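How to Enter the Skokstead Mixed Doubles Draw

Guidance for members and visiting players, issued by the Grandeck Tennis Centre
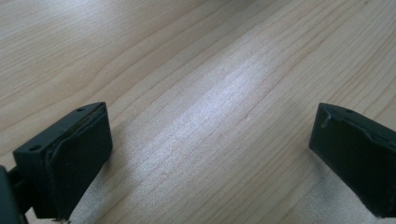

Before you start

The Skokstead Mixed Doubles is a graded weekend competition open to members of the centre and to visiting players from affiliated clubs. Entries are accepted online only. Paper forms left at the front desk will be returned to the sender.

Entries close at 5 pm on Fri 15 November. The draw is published the following week and matches are played on the first two weekends of December.

Each player will need:

A current player number
A verified email address
The player number of the proposed partner, if there is one
A payment card

Players who have not competed in the past two seasons should check that their player number is still active. Lapsed numbers can be renewed at the front desk, and renewal normally takes two working days.

Step 1. Confirm your grade

Every player holds an individual grade from 1 (strongest) to 8. Your grade is shown on your profile page under Competition Record. If the field is blank, you have not yet been graded and must attend a grading session before entering. Sessions run on weekday evenings on Courts 3 and 4.

A pair's combined grade is the sum of the two individual grades. Combined grades of 2 to 6 are placed in Division A, 7 to 11 in Division B, and 12 to 16 in Division C. A pair may ask to play in a higher division. Requests to play in a lower division are not considered.

Step 2. Find a partner

If you already have a partner, go to Step 3.

Players without a partner may join the Partner Register, which is open to anyone with a current grade. Log in, select Competitions, then Partner Register, and enter your grade, your preferred side of the court and the sessions when you are free. Your telephone number is not displayed to other players. Messages are sent through the system and forwarded to your email address.

When contacting another player, please state your grade and whether you can play on both weekends. Players are asked to reply to all messages, including those they wish to decline. Any player still on the register when entries close may be paired by the Competitions Office, provided a suitable match is available. You will be told of the proposed pairing by email and have 24 hours to accept it.

Couples, relatives and regular practice partners may enter together in the usual way. No special form is required.

Step 3. Complete the pair entry

One player enters on behalf of the pair. This player is the pair contact and receives all notices about the draw.

1. Log in and select Competitions, then Skokstead Mixed Doubles.
2. Choose New Pair Entry.
3. Type your partner's player number. The partner's name and grade will appear. Check both carefully before you continue.
4. Confirm the division shown. To apply for a higher division, tick the box marked Request Upgrade.
5. List any session in which the pair cannot play. A maximum of two sessions may be listed.
6. Select Submit.

Your partner will receive an email asking them to accept. The entry is not valid until they have done so. An unaccepted entry lapses after three days, or when entries close if that is sooner. Please ask your partner to check their junk mail folder if the message has not arrived.

Step 4. Pay the entry fee

The fee is $75 per pair and covers court hire, match balls and lights for evening sessions. Payment is made by the pair contact once the partner has accepted. The system cannot split the fee between two cards.

A receipt is emailed on payment. Keep it until the draw has been published – the receipt number is the quickest way for staff to trace an entry that does not appear.

Pairs who withdraw before entries close receive a full refund. After that date a refund is given only on production of a medical certificate.

Step 5. Check the draw

The draw is posted online and on the noticeboard beside the Kioko Pavilion. Seeding is based on combined grade and on results in the previous two graded competitions. Pairs playing together for the first time are seeded on grade alone.

Errors in names, grades or divisions must be reported by the pair contact within 48 hours of publication. Court and time allocations will not be changed at this stage unless they conflict with a session listed in Step 3.

Changing a partner after entry

A partner may be replaced once, on account of injury, illness or work. The new partner must hold a grade equal to or weaker than that of the player being replaced, and must not be entered in another pair. To make the change, the pair contact should open the entry, select Replace Partner and give the reason. Replacements are not permitted once the pair has played its first match.

On match day

Pairs should report to the desk 15 minutes before the scheduled start. A pair not on court ten minutes after being called forfeits the match. Matches are the best of three sets, with a match tie-break to ten points in place of a third set. Finals in Division A are played on the Skarer Court, which seats 300 spectators, and all other matches are played on the outside courts.

The winning pair returns the balls and enters the score at the desk. Both pairs should check the score before leaving, as results are final once the session has closed.

Players wear predominantly white or club colours and non-marking shoes. Coaching from the sideline is not allowed in any division, though partners may of course speak to each other between points.

Common problems

The system does not recognise my partner's number. Check that it has been typed without spaces. If the message remains, the number has probably lapsed and your partner should contact the front desk.

We were placed in the wrong division. Compare the combined grade on your entry with the bands in Step 1. Grades are updated monthly, and the grade held on the closing date is the one that applies.

I have paid but the entry still shows as pending. Allow one working day. After that, forward your receipt to the Competitions Office.

Enquiries

Tiruwork Jemal, Competitions Coordinator
Grandeck Tennis Centre, front desk extension 177
The Competitions Office is open Monday to Friday, 9 am to 4 pm.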